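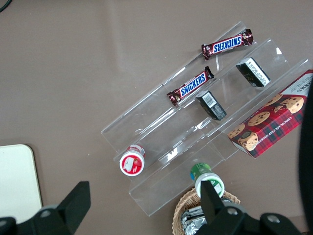
# Shelf restocking with the Fenedov planner: gallery

We have been running the Fenedov grasp planner at our Fitville bench for 2 months now, and people keep asking for pictures. So far the page has one. More will go up when there is something worth putting up, and I'd take that as a fair summary of how the project is going.

The vendor's pitch is that one model handles perception, grasp selection and motion, with no tuning per item. I have heard that before. The notes underneath cover what we have checked on our own bench and what we haven't.

**Wrist view, snack stand, planner running in log-only mode.** A clear acrylic stand is a rude thing to hand a depth estimator. The steps show up as bright streaks of glare and the flat parts take on the color of the table. The planner's segmentation gave us a neat mask for the red shortbread box and treated the shelf under it as if it weren't there.

**Two of the same thing.** With two Snickers bars lying nearly parallel, the instance labels are supposed to stay put from one cycle to the next. In our logs they swap. The release notes call this "rare." We went through 3975 logged cycles and I would pick a different word.

**Printed text.** The top bar reads upside down from the wrist. Our older Kozłowski detector didn't care about that, since it never tried to read anything. The new one does try, and its confidence drops when the lettering is flipped. I'm not convinced reading the label buys us anything on a job where the item list is already known.

**Small black boxes.** One shows a printed panel, the other a barcode label. They look like the same product to me. The planner files them under two separate names unless we merge the classes by hand, and that sounds a lot like tuning per item.

**Foil in the basket.** Shiny, crinkled, close to the fingers. We get more than 59 grasp candidates on a bad cycle, most of them stacked on the same wrinkle. Turning up the spacing filter thins them out and also throws away the good ones. The default setting is not documented anywhere we could find.

**Round lids.** The red lid and the green lid are the easy cases, and I'll give credit where it's due: top-down poses on both looked sensible in the viewer. The green one sits right above the basket rim, so the approach path matters more than the grasp does. We have not tested how the path checker treats woven edges.

**Finger masking.** Our own gripper fingers fill a good part of the bottom of every wrist image. Dollbridge, the logging tool, lets you paint a fixed mask over them. Fenedov says its model learns to ignore them. We ran both ways and kept the painted mask, which took an afternoon and has behaved the same on every run.

Settings for anyone comparing: log-only mode, planner build 9, painted mask on, class merging off, spacing filter at default. The closed-loop runs are planned for October. Until those are in I would not quote any success rate from this setup, including the one on the vendor's page.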